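Robot Sorting Trial at Wendano Repair Shop Gets a Cautious Review

26/08/2024

A two-armed machine that its maker says will take over the dull end of shop work has finished its summer trial at Tveit, and the people who worked beside it are not ready to hand over the broom.

The trial was run by Brolden, a small automation company that wants to sell robots to repair shops, thrift stores and, later on, private homes. The job sounded modest. At the end of each shift the bench bins at Tveit, a repair and resale shop in Wendano, fill up with packaging, offcuts, small parts and whatever else got swept off the counters. Someone has to go through them, pull out what can be used again and send the rest to recycling or trash. Brolden's machine was supposed to do that alone.

It did part of it. According to the shop's own log, the robot was given 319 items to pull out of mixed bins over the course of the trial and put 200 of them in the right place without help. The others were dropped, put in the wrong tray, or left where they were until an employee stepped in.

"If I hired a teenager and got that, we would be having a talk," said Rozália Fekete, who manages the floor. "And the teenager could also answer the phone."

Brolden sees the same log differently. Roald Lundgren, the company's head of field testing, said that mixed bins are among the hardest things you can hand a machine and that the results improved between the first week and the last. He would not say by how much. He also would not give a price, except that it would be "in line with a used delivery van."

That is a lot of money for a chore that Fekete says takes one person less than half an hour.

The company has been showing a video of its robot in which a row of clean plastic bottles is picked up and dropped into a crate, one after another, on a white table. Anyone who has emptied a kitchen trash can or a shop bin knows that the bottles don't come in a row. They come under a wet paper bag with something stuck to it.

Hjørdis Rønning, who has fixed toasters and lamps at the shop for years, said the robot was good at two things: cans and hard plastic boxes. It was bad at film, string, torn cardboard and anything folded inside something else. It had a habit of going for an item, closing its fingers on the wrapper beside it and lifting that instead. Then it would hold the wrapper over the tray for a while - "thinking, I guess," Rønning said - and put it back.

There were also the hours spent looking after it. One of the 2 workers assigned to the trial had to stay close by for most of each run. The robot stopped when a bin was pushed too far back, and it stopped when a customer's stroller was parked inside the yellow line. Brolden says a finished product would need far less watching. Companies selling home robots have been saying so for a good while, and most of us are still folding our own laundry.

Not everyone at Tveit is against it. Tormod Hedlund, who owns the building and paid part of the cost, said he would take a second trial in January if Brolden asked. He pointed out that bin duty is the job people trade away first, and that one employee cut a thumb on a can lid last winter. "A machine doesn't need a bandage," he said.

That is a fair point, but gloves do the same job for a few dollars, and the shop has since bought them.

Frøydis Bråten, who teaches a night class in machine maintenance and has looked over the log, said people should ask one simple question when they see a robot do housework on video: who set the table? If every object has been laid out with space on each side, the hard part was done by a person before the camera started. She would like to see companies publish the bad runs along with the good ones, and the number of times a worker had to reach in.

Brolden said it is considering that. The company also plans to show the machine at the Umum trade fair, where it will be clearing plates from a cafe table. Lundgren said the plates would be "real plates." He did not know yet if there would be food on them.

For now the bins at Tveit are being sorted by hand again, at closing, with the radio on.

Brolden's next target is to get its robot to finish a full bin with no more than 5 stops, and that seems a long way off to those who watched it this summer. Finding one item is seldom the trouble when its color is strong enough. A smooth, bright green block lying between two open gripper fingers is easy to spot, but it has torn material and a wrinkled, see-through-looking piece right up against its left side, with brown folds beyond it, and fingers that close a little wide could come up with some of that as well. A person would pinch the block by its edges and shake off the rest. Lundgren said the software will learn to do the same, and Fekete said she will believe it when she can go home before the robot does.
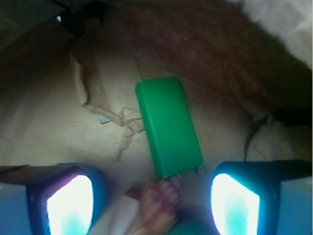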